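Roster eligibility after a midseason coordinator change – two-platform league

Posted in: League Administration / Football

Fahad Ghauri
I run the records for a 3-division amateur football league. One of our clubs, Grarlow, replaced its offensive coordinator in December, after the staff list was locked. The new coordinator is also registered as a backup quarterback with the same club. Our rulebook says a person listed as staff may not dress for a game, but the lock date means he can't be added as staff at all until the playoffs. He has been calling plays from the sideline in uniform. 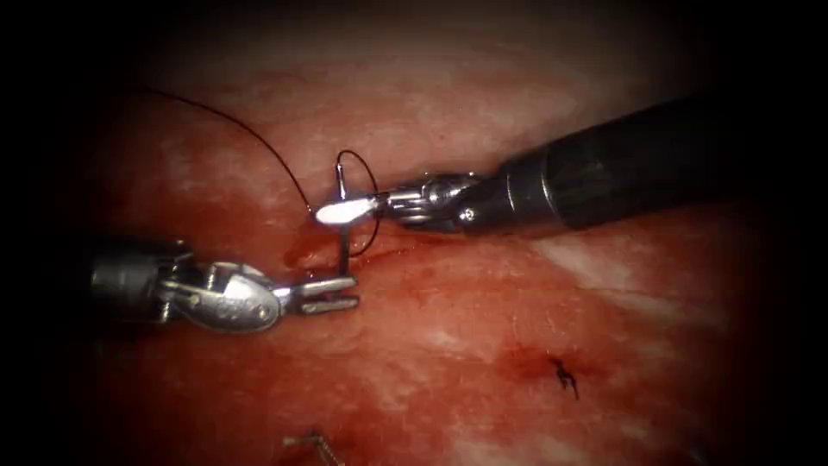
The opposing club, Drindeo, has filed a protest over a game they lost. We use Sorkora for registration, and it shows him as player only, with no flag. Does the protest stand on the registration record, or on what he was doing during the game? Our rulebook has no definition of "coordinator."

Nestor Manalo
Registration record. If the rule says "listed as staff," then the list controls. He was not on it. A player calling plays is legal under every code I have worked with. Deny the protest and fix the wording in the off-season.

Yasir Siddiqui
Nestor is right on the narrow point, but check two more things before you rule.

First, the headset. Many amateur codes limit sideline communication equipment to listed staff. If he wore one while in uniform, that is a separate violation with its own penalty, normally a fine or a yardage penalty and not a forfeit. Ask for the game official's report and do not rely on the club's video.

Second, the protest window. Ours closes at noon on the second day after the game, and late filings are void no matter how good the argument is. Sorkora stamps the upload time in the server's time zone, so convert it before you compare.

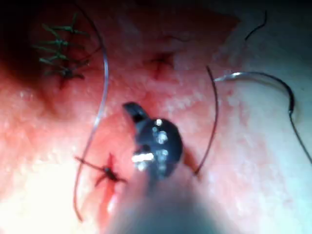
For the rewrite, define the role by function and put the definition in the staff section. Don't patch the old sentence with exceptions; split it into separate short clauses, each closed off by itself like a row of individually tied stitches, so that striking one at the annual meeting leaves the others holding. We used four: who may call plays, who may wear a headset, who may dress, and what happens when a role changes after the lock date. The last one is the clause you are missing now.

Mostafa Fawzy
we had this with Niazi two seasons ago and the game got replayed. don't remember which rule they used. check with your state body maybe

Fahad Ghauri
Thanks. The protest was filed inside the window. The official's report does mention a headset, so I will treat that as a separate item – the result stands for now.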